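Print this thread | E-mail this thread to a friend

Robots on the framing line, what happened at your shop?

jurnetti_bench
Hello all. I work 11 years in picture framing, at Godier. In December the management told us that the handling of finished frames will go to an arm with a two-finger gripper. First they try everything in simulation, and we on the bench are invited to look at the renders and give comments. I was against it, I say this openly. But I went to the meetings, and now I have some questions for people who passed through this already.

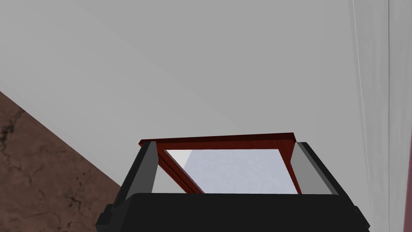 Red frame between the fingers, from the simulation.

My question is about the finish. When I carry a glossy frame I hold it with cotton gloves and I feel if it slips. The programmer says the pads will do the same work. Do they? And who repairs the scratches, if not?

drornton_dave
We had the same change at my plant, different product. The pads are fine if somebody cleans them. At our place it was written in no one's job, so for 8 weeks there was dust pressed into every piece. Ask now who has this task, and ask for the time to do it.

marquetry2
I don't agree that pads are the main thing. The main thing is who is allowed to stop the machine. In my shop only the line leader could do it, and we stood there and watched it drop pieces. The feeling in the team became very bad. People who took care of quality for years had nothing to say anymore.

jurnetti_bench
Thank you both. The stop button I did not think about. I wrote it on my list.

Yesenia Chávez is our shift lead and she asked them to simulate also the boring parts, when the arm goes for the next piece or waits for one. This is where our day changes most, I think. Now I decide the speed myself, and if a corner needs more glue, then the next frame waits for me.
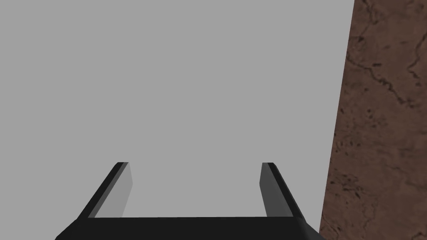

With the arm I am afraid it will be the opposite, and I will be the one who waits, or who must run. Management says the pace can be set by the bench. On paper it is so. Does somebody have experience if it stays like this after the first months?

valderrama_nights
It does not stay. I am sorry to be so direct. We started with a pace we chose, and then came a big order, 3756 units, and the pace went up and never came back down. Get it in writing.

drornton_dave
That is one shop. At ours the pace is still the old one, and my shoulder is much better because I don't lift all day. I would not go back. I think you make people afraid for no reason, valderrama.

valderrama_nights
I don't make anybody afraid, I tell what I saw. We were 13 on the night shift before. Some moved to packing and some left. The ones who moved got training of one afternoon. Good for your shoulder, I mean it, but it is not the whole story.

marquetry2
Both can be true. jurnetti, do they offer you training on the programming side? If yes, take it, also if you think you are too old for it. I learned to change the grip positions myself, and now they call me before they change something.

jurnetti_bench
They offered it to two of us. I did not answer yet, the course is in the evening and I have small children. I will ask if it can be in working hours. Also I will ask about the cleaning, the stop and the pace in the next meeting, and write here what they answer.

drornton_dave
Please do. And ask what happens with odd sizes, at our place these still come back to the hand bench.

Contact us | Copyright Bench & Line Forum | Back to top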